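**2018-01-17**

# Lendar library starts lending lamps, and the shelf is already half bare

Anyone with a Lendar library card can now walk out with a reading lamp under one arm and a novel under the other. The town library on Collis Street opened its lamp shelf last week with 40 lamps, all of them donated, and readers have been carrying them off at a wonderful rate.

The idea came from Shanthi Wijesinghe, who runs the evening desk. She had noticed how many people stayed until closing time in winter, hunched in the good chairs by the front windows, and she started asking them why. A lot of them said the same thing: the light at home was no good for reading.

"One man told me he'd been reading by the bulb over his stove," Wijesinghe said. "He had a lovely armchair in the other room and he never sat in it after four o'clock. I thought, we lend books, so why don't we lend the other half of it?"

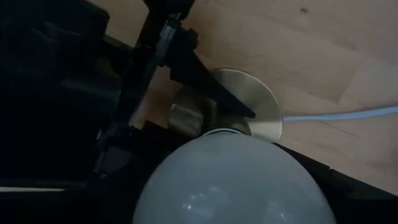 She put up a notice in July asking for table lamps that people no longer wanted, and the town went to its attics. There were desk lamps, bedside lamps, a heavy green banker's lamp from the old Reddy insurance office, and one shaped like a heron that has a waiting list all to itself. Every lamp was checked over and given a new plug where it needed one before it went on the shelf.

Borrowing works just as it does for a book, only longer. A lamp goes out for five weeks and can be renewed twice if no one else has asked for it. There's no charge and no deposit. Each one comes with a bulb already chosen for reading, plus a card that explains how bright it is and where to put it.

That card is a little gem, by the way. It fits on one side of a bookmark and it says, in plain words, what most of us never learned: set the lamp to the side and slightly behind your shoulder, keep the bulb below eye level or behind a shade, and leave a second, softer light on somewhere else in the room so your eyes aren't jumping between bright page and black wall. Try it tonight! The second light makes a surprising difference.
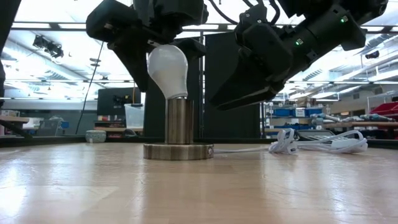
Wijesinghe is especially keen on warm bulbs for the evening. The cooler, bluish ones are fine for a workbench or for sorting socks, she says, but a yellower light is easier to settle into with a long book. She also likes a frosted bulb over a clear one, as the glow is gentler on glossy paper. Picture books and cookbooks are the worst for glare, and parents who read at bedtime have been among her happiest borrowers.

The library spent $3,000 on the whole project, most of it on bulbs, wiring parts and a sturdy set of shelves with an outlet at each level so you can switch a lamp on before you choose it. The money came from last summer's book sale, which had its best year yet (thank you, everyone who bought a box of paperbacks in the rain).

Two neighboring towns have already called to ask how it's done. The Deltum branch hopes to have a smaller shelf of its own going before summer, and Wijesinghe has promised to drive over with a few spares to get them started. She'd be glad of more donations too, particularly lamps with a bendable neck, which go out the minute they come back.

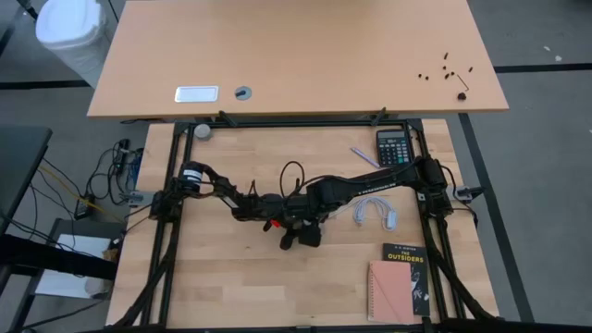

## If you'd like to borrow or donate

Lamps are on the ground floor, past the large-print section. Bring your library card, and a bag with handles if you're walking. Donated lamps can be left at the evening desk any time it's open. They don't have to work, but please take out the old bulb and wrap it separately. Shades are welcome on their own, in any size, and the heron is booked through the end of spring.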